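October, afternoon. Glue notes, bookbinding bench

Second batch of wheat paste today. The Gravance flour went lumpy again at the first stir, so I sifted it and started over. Cooked it for 60 minutes on low with the lid on, then strained it 3 times through the fine mesh. Much better. It brushes out flat and holds a strip of the Jindus tissue without soaking through.

The spine on the Fistedthorpe parish ledger is in worse shape than I wrote last week. Two of the sewing supports are broken and the old hide glue comes off as brown crumbs. I put a poultice on the top half and left it for 60 minutes. The glue lifted with the bone folder, no knife needed. Bottom half still to do.

Pressed the test boards overnight. The one with the grain running the wrong way warped toward the paste side, as expected. Kept it on the shelf for anyone who wants to see why we check grain first.

Dovhaniuk cloth is down to the last short roll. Enough for the ledger if the corners are cut small – not enough for the hymnals.

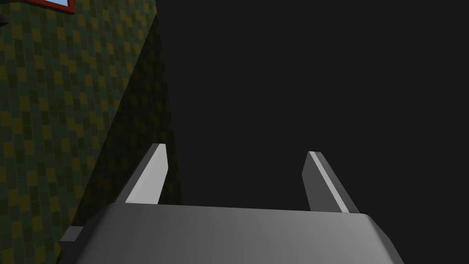
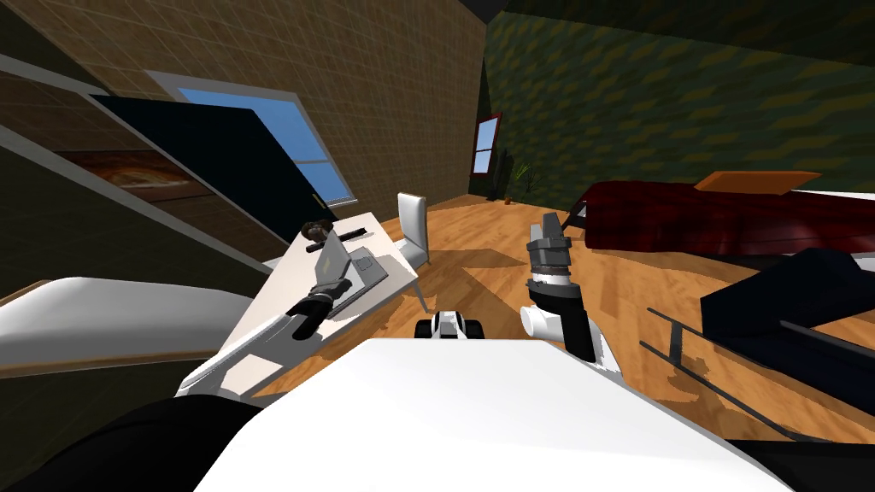

Leftover paste is in the fridge in the jar with the blue lid. Throw it out if it smells sour. Next: finish the poultice, line the spine with tissue, then cut new supports. Need to order linen thread, 18/3, and more blotter.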